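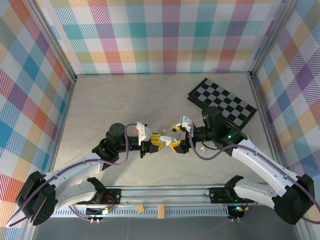
Vuvomik Staff

Alcohol Detox at Moussa: Frequently Asked Questions

Last updated May 23, 2022

People call our admissions line with a list of questions and then ask only the polite ones. The rest arrive by email at three in the morning. We have put both kinds on one page. Moussa is the residential house Vuvomik runs in Ketport for adults who want to stop drinking and would like a nurse nearby while they do it. If you are shaking, confused, seeing things or have had a seizure, stop reading and call 911. The page will still be here.

Do I need detox, or can I just stop?

It depends on how much you drink, how long you have been at it and what happened the last time you quit. Plenty of people stop at home with a bad mood and a sweaty night. Other people get dangerously sick, and willpower has no say in which group you land in. Daily heavy drinking, morning drinking to steady your hands, a past seizure, or a previous withdrawal that went badly all mean you should talk to a doctor before you cut anything off. Alcohol is one of the few drugs whose withdrawal can kill you. It is also the one they sell next to the charcoal briquettes.

I only drink wine. Does that count?

Yes. Your liver does not read labels.

How long is the stay?

The standard detox stay is 5 days. A few people need longer, usually those who are also coming off sleeping pills or anxiety medication, and the medical staff will tell you early if that looks likely. Leaving sooner is allowed. It is a house with a front door, and the door works from the inside. We will ask you to sit down with a nurse first and hear what the risks are, and then we will call you a cab.

What does withdrawal feel like?

Unglamorous. Most people start to feel it within several hours of the last drink: shaky hands, nausea, sweating, a racing heart, and the firm belief that everybody in the building is chewing too loudly. The risk of seizures tends to be highest in the first day or so, and confusion or hallucinations, when they come, usually show up a little later. That second stretch is why staff keep checking on you after you have announced you feel fine. Sleep is poor. Dreams, when they return, are vivid and often stupid.

Will you give me something for it?

Usually, yes. The doctor decides after looking you over, and the dose follows your symptoms, so the person in the next bed may be getting more or less than you are. Please don't compare notes over breakfast. Almost everyone also gets thiamine, a B vitamin that heavy drinking runs down and that your brain would like back.

Can I have a drink before I come in?

If you are physically dependent, do not stop cold the night before just to make a good impression. Nobody on the desk is grading you. Tell us the truth about when you last drank and how much, and get somebody else to drive. We have admitted people in every condition, including one wearing a tuxedo.

How honest do I have to be on the intake form?

More than you were on the last one. Staff have heard "a couple of beers" defined in ways that would interest a physicist. The number matters only because the medication plan is built on it, and a low number gets you a rough night. The same goes for pills, weed, kratom, anything in a gummy and whatever your cousin gave you for your back.

What should I bring?

Two bags at most. Pack loose clothes, slippers, a sweater (the upstairs hall is cold even in July), your prescriptions in their original bottles and a book you won't mind failing to read. Leave behind mouthwash with alcohol in it, aftershave, vanilla extract, weapons and candles. You would think the vanilla extract was a joke. It used to be a footnote, and then it got its own line on the packing sheet.

Will I have a roommate?

Probably. Rooms sleep two. We try to keep snorers together, which works about as well as you'd expect — both complain. Single rooms go to people whose medical needs call for them, and being a light sleeper does not qualify, though we admire the letters.

What is the food like?

Plain at first, on purpose. Toast, broth, rice, bananas. By the third morning most people are hungry in a way they haven't been for years and become very opinionated about eggs. Coffee is served until noon. The kitchen can handle vegetarian, gluten-free and kosher-style meals if you tell us on the phone. It cannot handle "surprise me."

Do I have to talk in a group?

You have to come once you are well enough to sit upright. Talking is up to you. Some people say nothing the whole stay and thank us warmly at the end, and some could have used a shorter time slot. The groups are not religious. If you want a chaplain or a twelve-step meeting, we can set up either one.
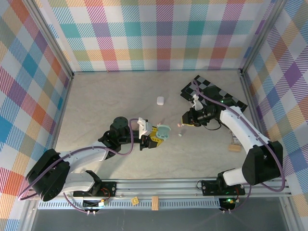 Phones, Visitors and Money

Can I keep my phone?

Yes, after the first night. It goes in a locker at intake, mostly to protect you from texts you would otherwise send. When you get it back, please take calls in the front room or out on the porch. Video calls in the shared bedrooms are out, as your roommate did not agree to appear in pajamas before your sister.

Can my family visit?

Afternoons, once the nurse has cleared you. Children are welcome on the porch with an adult. Dogs may also visit on the porch and tend to behave better than everybody else. We ask visitors not to bring up the mortgage, the wedding or what you did at the lake. There will be time.

Will you tell my boss?

No. We don't confirm to anyone that you are here without your written permission, and that includes your boss, your landlord and the friend who "just wants to drop something off." If you need a note for work, it says you were under medical care and gives the dates. Job protection for medical leave varies with the employer and the law where you live, so read your handbook or call HR before you announce anything in the group chat.

What does it cost?

If you have insurance, send us a photo of both sides of the card and we'll find out what they are willing to pay for, which is a hobby of ours. Most plans want approval before you arrive. We hold your bed with a deposit of up to $600, set by your plan and income, and it comes off the final bill. If you cancel before the day of admission you get all of it back. If you have no insurance, say so at the start of the call, and we'll go through the sliding scale and the state-funded places near you. Sometimes the answer is that another program is a better deal, and we'll give you their number.

Why did the person on the phone ask if I own a firearm?

They ask everyone. Early sobriety can bring a very low mood, and we would like to know what is in the house you're going back to. If you are thinking about hurting yourself now, call 911 or go to the nearest emergency room. You don't have to sort out the drinking first.

Going Home

Am I cured when I leave?

You are detoxed. Those are different words and they are billed differently. The alcohol is out of your body, and the habits, the friends and the refrigerator are where you left them. Before you go, staff will help you book the next thing, whether that's outpatient counseling, a longer residential stay or an appointment with your own doctor to talk about medication. Naltrexone and acamprosate are the two people ask about most. Neither is right for everyone, and naltrexone is a serious problem if you take opioids, so bring the full list of what you use.

What is Trornus?

Our aftercare check-in. You get a short text in the evening asking how the day went, and you answer it or you don't. If you answer that it went badly, a staff member calls you. If you answer with a thumbs-up every night for weeks, a staff member may also call you, out of curiosity. It's included in your stay, and you can quit it by replying STOP, the one time we'll make quitting that easy.

What if I drink again?

Call us. Many people do drink again, and a fair share of the people now doing well came through our door more than once. You won't get a speech. You will get the same intake form, and we'd ask you to fill it in fresh. If you've been drinking heavily again for more than a few days, don't try to ride out the withdrawal alone on the strength of having seen how it's done. It can be worse the next time around.

Can I have nonalcoholic beer?

Not at Moussa. At home, that's between you and your counselor. Some people find it harmless, and some find it's a very expensive way to think about beer.

I left my slippers there. Can you mail them?

We have a box. Describe them in an email to the front desk, with your address, and be patient. It's a large box.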